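4. Setting up goods-in on the Brandano stock system

1. Log in with your own name, not Damilola's. Pick Wullen as the site.
2. Open Goods In, press New Delivery, type the order number off the delivery note. 2 letters then the digits, no spaces.
3. Key each line in. Max 32 lines per delivery, split anything longer.
4. Check the bin code before you save. Codes over 61 are the old Illés racking and will be regected.
5. Save. Print label. Stick it on the short end.

Note: stock limit per product is 3,000. Need more, ask Anikó Hegyi to raise it.

CAUTION: don't press Clear Day while someone else is still booking in. Wipes thier lines too, no undo.

Labels coming out blank? Roll is in upside down. Turn it over, close lid, reprint from History.
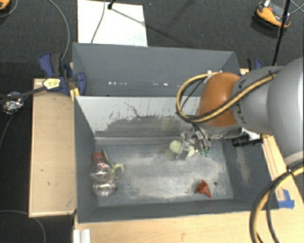

Fig. 4: Grey open-topped bins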